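Section 4. Folding and Packing Padded Jackets

This section covers quilted and puffer jackets, with or without a hood. For wool coats, see Section 5. For knitwear, see Section 3.

The Silteo wardrobe set comes with two soft storage bags, one 41-liter and one 70-liter. The smaller bag holds one adult jacket folded as shown in this section. The larger bag is meant for bedding, but it can be used for a family's winter jackets if they are stacked flat.

4.1 Before you start

Check the care label inside the jacket. If the jacket needs washing, wash and dry it before you pack it. A padded jacket can feel dry on the outside while the filling is still damp. Squeeze the thickest part of each sleeve between your hands. If you feel clumps or any coolness, hang the jacket for another day.

Empty all the pockets, including the inside pocket if there is one. Tissues and lip balm are the usual problems.

You need a flat surface at least as wide as the jacket with both sleeves spread out. A made bed works better than a table for most people. Pull the bedspread smooth first. Take off belts, keys, and anything else that could snag the shell.

CAUTION: Do not fold a padded jacket on a rough wooden floor or on a surface with exposed staples. The outer fabric on most of these jackets is thin, and a small tear will let the filling out.

4.2 Sorting

Put the jackets on the bed along with the other clothes that will go into the same compartment. Leave each piece where you can reach it. They do not need to be folded at this point.

1. Separate padded items from flat items. Sweatshirts, shirts, and trousers are flat items for the purposes of this guide.

2. Place the padded jacket nearest to you. Let it hang over the edge of the bed a little if the bed is narrow.

3. Turn the collar out and look along the seams where the sleeves meet the body. These are the places that wear first.

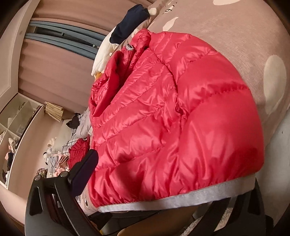 4. Run a thumb along the hem band. If the elastic is twisted, pull it straight now. A twisted hem makes a lump that shows up in every fold after it.

5. Set light-colored clothes apart from strong reds and dark blues if anything is still slightly damp. Dry clothes can be stored together.

NOTE: Flat items can be packed in the same bag as a jacket, but they go in first. See 4.5.

4.3 Laying the jacket flat

1. Close the front zipper all the way up. If the zipper catches the lining, back it down an inch, pull the lining away from the teeth, and try again. Do not force the slider.

2. Fasten any snaps or hook-and-loop tabs. Open hook-and-loop tabs will pull threads out of anything they touch.

3. Turn the jacket so that the front faces the bed and the back faces you.

4. Pull the sleeves straight out to the sides.

5. If the jacket has a hood, pull it up and away from the body so that it lies open. Tuck any loose cord or strap inside it. A removable hood may be taken off and packed separately, but many people prefer to keep it attached so it does not get lost.

6. Pinch the fabric at the seams to move it around. Avoid grabbing a whole handful in the middle of a panel, especially on down jackets, where this pushes the filling to one side.

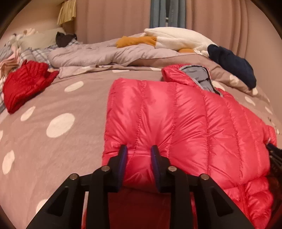

Figure 4-2. Down jacket on the bed, hood open with the gray lining showing.

7. Press the air out with the flat of your forearm, starting at the hem and moving toward the collar. Go slowly. The air has to pass through the stitching, and pressing harder does not speed it up very much.

4.4 Folding

1. Fold the left sleeve across the back. The cuff should reach the opposite side seam. If the sleeve is too long, turn it down at the elbow.

2. Fold the right sleeve over it in the same way.

3. Fold each side of the body in by a hand's width. Small children's jackets can skip this step.

4. Fold the hood down over the collar, lining side in. For jackets without a hood, leave the collar standing.

5. Fold the hem up to the middle of the back, then fold once more to meet the collar.

6. Hold the bundle closed with one hand and slide the other hand underneath before you lift it. Carry it with the last fold facing down.

If the bundle springs open, lay it back on the bed and repeat step 7 of 4.3. Jackets with synthetic filling spring back more than down jackets do. The elastic band from the Kavmont accessory pack may be used to hold the bundle, placed loosely around the middle. Remove it before long storage.

CAUTION: Do not use a vacuum bag for down. The filling may not recover its full thickness after several months under pressure.

4.5 Placing the jacket in the bag

1. Open the storage bag fully and set it on the bed beside the bundle.

2. Put flat items on the bottom in a single layer.

3. Lower the jacket in with the collar toward the handle. You should be able to close the bag with two fingers on the slider. If you have to kneel on the bag, take something out.

4. Write the contents on the card and slide it into the clear window.

5. Place the bag on the upper shelf, handle outward. The upper shelf of model 606 takes two small bags side by side.

NOTE: Leave a gap behind the bag so that air can move along the back panel.

4.6 Taking the jacket out again

Unpack padded jackets a few days before you need them. In most households this means early November. Hang each jacket on a wide hanger and shake it from the shoulders. Flatten stubborn clumps with your fingertips, working from the outside of each channel toward the center.

A down jacket can also be put in a dryer on the lowest setting with two clean tennis balls, if the care label allows it. Fold lines across the back usually drop out within a day. Do not iron them.

4.7 Replacement parts

Storage bags, label cards, and shelf pins are available from Kauppinen service desks. Give the model number printed inside the left door when you order.

Text: Aino Ruotsalainen. Revised February 23, 2023.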